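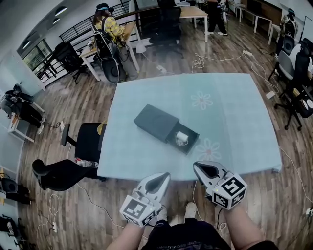

スライド1 両手グリッパーで引き出し課題(箱と、中の白いコード付きの小物)

シェア 77 コメント 3

発表メモ 2023年1月26日 持ち時間短い、早口注意

・つかみ。自己紹介は一行で。所属とFlukenプロジェクトの名前だけ言う。経歴は飛ばす

・今日の話:ロボットに作業を「見せる」方法。プログラムを書くんじゃなくて、人がやってみせる。手持ちグリッパーと遠隔操作、両方試したのでその比較

・スライド1のまま話す。黒い引き出し、半分開いたところ。片手で箱を押さえて、もう片方で引く。人間には何でもない動作。ロボットには両手の役割分担が難しい。ここで一回、会場に聞く「押さえるのはどっちの手?」→ 答え割れるはず。割れたらそのまま次へ

・白黒マーカーの四角いやつ、左右のグリッパーに付いてる。位置と向きを取る用。質問出たらUsunettiのスライド(予備)へ飛ぶ。出なければ触れない

・遠隔操作の話。Jevudgateの装置で最初にやった。ロボット本体が要る、遅延ある、操作者が疲れる。引き出しを引く力加減が手に返ってこないのが一番きつい。ただし良い点もある。ロボットにできない動きは最初から記録に入らない。これは必ず言うこと(前回言い忘れた)
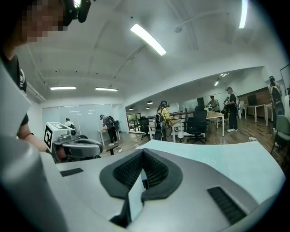 ・で、手持ちに変えてどうなったか。本体なしで集められる。机と箱があれば始められるので、同じ部屋で何人も並行して回せる。5月の時点で実演300本、今は1,000本超えた。数字はゆっくり言う

・指先のパッドの話も少し。V字の溝に細いものが入ると安定する。コードみたいな柔らかいものは逃げる。溝の奥まで入れてから閉じる、と教示者に最初に伝えておく

・失敗談(時間なければ1個目だけ)
 1. 速すぎる実演。慣れた人ほど速い。マーカーがぶれて位置が飛ぶ。「普段の半分の速さで」と頼むようにしした
 2. 自分の腕でマーカーを隠す。左右の手が交差するときに多い。机に対する立ち位置を変えたらだいぶ減った
 3. 毎回同じ場所に箱を置いてしまう。学習後、箱が少しずれただけで空振り。今は一本ごとに箱の向きを変えてもらってる

・失敗した実演は捨てるか? → 捨てない。つかみ損ねてやり直した回は別フォルダに残す。復帰動作の学習に使えるかも、まだ検証中。断言しないこと!

・Jacobs方式との違い、聞かれたら:あっちは腕を直接持って動かす教え方。両腕だと人が二人要ることが多い。悪口に聞こえないように

・まとめ的なことは言わず課題だけ出す。力の情報がまだ取れてない。手持ちで集めた動きがロボットの関節の限界を超えてる場合の扱い。布とコード

・動画は音なしで再生、音量確認する。止まったらスライド1に戻てしゃべる

・質疑でよく来るやつ:教示者の訓練時間、左利きの人はどうするか、データの公開予定。公開はまだ言えない、で通す

・最後に連絡先スライド出しっぱなし。マイク返す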